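Last updated: June 22, 2026

We use cookies to remember your settings. By continuing to read, you accept our cookie policy.

The Room That Wouldn't Stop Echoing

I fell for my apartment in the space of one phone call. I was standing in the middle of the living room, telling my sister how big it was, and she said, "Are you in a swimming pool?"

I should have listened to her! Instead I signed the lease, moved in that April, and spent my first evening eating noodles in a room that repeated every slurp back to me. I'd drop a spoon and it would ring. The neighbor's dog barked once and I heard it from three directions. By the second week I was watching movies with the subtitles on, and I have perfectly good ears.

So I did what I always do, which is pester people who know more than me. Kavitha Reddy used to tune rehearsal rooms for a living and now does it for friends in exchange for dinner. She walked in, clapped her hands, and laughed for longer than I thought was polite. Then she clapped in the hallway, and the bathroom, and inside my coat closet, where there was no echo at all (coats are wonderful, apparently). "You've got hard floor, hard walls and hard glass," she told me. "Where's the sound supposed to go?"

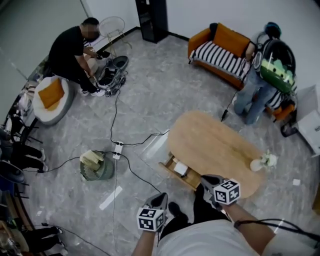

Her first suggestion was a rug, and I mean a proper one, thick, with a felt pad underneath. I'd been eyeing a thin flat one from Moodley because it was pretty and on sale. Kavitha made me put it back in the cart of shame. The one I ended up with cost $292, the pad was another $80, and I grumbled all the way home. Then I unrolled it, dropped the same spoon on it, and got a dull little thud. I called my sister right away. She said I sounded like I was in a smaller swimming pool.

Curtains came next. Sugeng Liew, who has sewn drapes since before I was born, says everybody buys them too skimpy. You want folds, lots of them, even when the curtains are closed. His rule is double the width of the window, and he'll send you home if you argue. Mine are a heavy mustard wool blend and they make the room feel like a theater five minutes before the show - I love them more than some of my relatives.
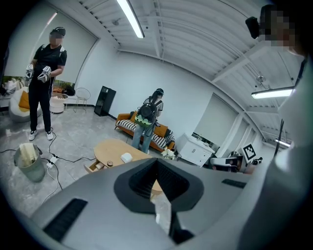 Ceilings are where most of us give up, me included. We'll spend months picking a lamp and never think about the biggest bare surface in the place. Offices get away with it least of all, what with everyone on calls at once, and you still see plenty with white walls and an exposed white ceiling and hardly anything up there to soak up a voice. Kavitha wanted me to hang felt panels from a company called Tornia. I got a quote for the whole room, which came to $2,773, and had to sit down on my nice new rug. We settled on two panels above the dining table, and dinner is now the one time I can hear the person across from me without leaning in.

The rest was cheap. I dragged my bookcase to the wall facing the windows and stopped lining the books up so neatly, as uneven spines scatter the sound a bit. I threw a quilt over the back of the couch. I stuck felt dots under the chairs, 28 of them, and that took care of a screech I'd stopped noticing but my downstairs neighbor, Jericho Agbayani, very much had not. He brought me a lemon cake.

My sister finally came to stay last month. She stood in the middle of the living room, clapped once, and asked where I'd gotten the curtains.

Enjoyed this story? Sign up for our newsletter and get new features in your inbox. You can unsubscribe at any time.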